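Folding Shirts on the Fern Mat
August 4, 2024

I have been putting off the laundry post for a while. A couple of people wrote in after the closet post in February and asked how I get a stack of T-shirts to stay the same width, so I am going to write down what I do. None of it is new. My mother folded differently and her shirts looked fine too.

The surface

For years I folded on the bed. The bed is soft, so the shirt sinks a little every time you press on it and the crease ends up wherever it wants. Then I moved to the kitchen table, which was better, but the table is bare and cotton slides on it. You fold one side over and the whole shirt comes along.

What fixed it was a mat. The one I use now is a floral print, white with ferns and leafy sprigs and little peachy round blossoms. I bought it from Paltwood when they were clearing out table linens, and I paid less for it than I would for lunch. Plain cloth would work just as well. I do find that a pattern helps me line up a hem, but a busy pattern under a busy shirt is hard on the eyes, so for the striped ones I flip the mat over.

It needs to be flat when you start. If it has been stored folded, iron it once and after that keep it rolled.

The shirt

Take it out of the dryer a little early if you can. A shirt that has sat in a warm heap for an hour has already picked its own creases and you will be arguing with them. I give each one a single shake by the shoulders, lay it down front side to the mat, and smooth from the middle out to the sides with the flat of my hand. I do the sleeves last.

I lay mine sideways, with the collar to the left. Most instructions have the collar pointing away from you. I am not tall and I don't like leaning, and with the shirt sideways everything is within reach.

The first fold is the long one. Bring the far side over toward the middle, sleeve and all, then turn the sleeve back on itself so it doesn't stick out. Do the same with the near side. You should have a long strip with straight edges. Run your hand down both of them before you go on. After that it is only a matter of folding the strip in half, and in half again if your drawer is shallow. Mine is, so I do.

The hard part is the collar end. The bottom half of a T-shirt is a rectangle and behaves like one. The neck and sleeves don't, and the wrinkles collect there. I used to redo it several times. Now I get the long edge straight and let the collar have a few soft wrinkles, which mostly go away under the weight of the stack.

The basket

I keep a white plastic basket at the upper left corner of the mat, up against the side. It is the kind with small rectangular holes all over the walls. Before this I had a round wicker one called the Kudia, which was nice to look at, but folded shirts are not round and the wicker snagged a good sweater. The plastic one can be rinsed in the tub.

I start with it empty. If there are socks left in the bottom from last time, the first shirt goes in crooked and so does everything on top of it. 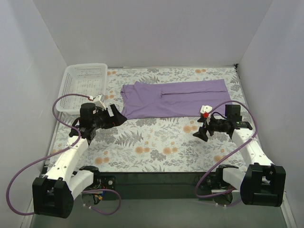 What I still don't fold

Fitted sheets. I have read the instructions and watched it done slowly, and mine still comes out as a lump. It goes at the back of the shelf.

Workout clothes also get a pass. The slippery fabric won't hold a crease, so they are rolled and put in the bottom drawer.

I did try a folding board once, a Riresov with 4 hinged panels. It made very even stacks, and it was also one more large flat thing to find a place for. I gave it away with the wicker basket. A full load takes me 20 minutes without it, a little longer if there are a lot of long sleeves, and I usually have the radio on.

Next time I want to get to the towels. I changed how I fold those when we got the narrower shelves, and I am still not sure I like it.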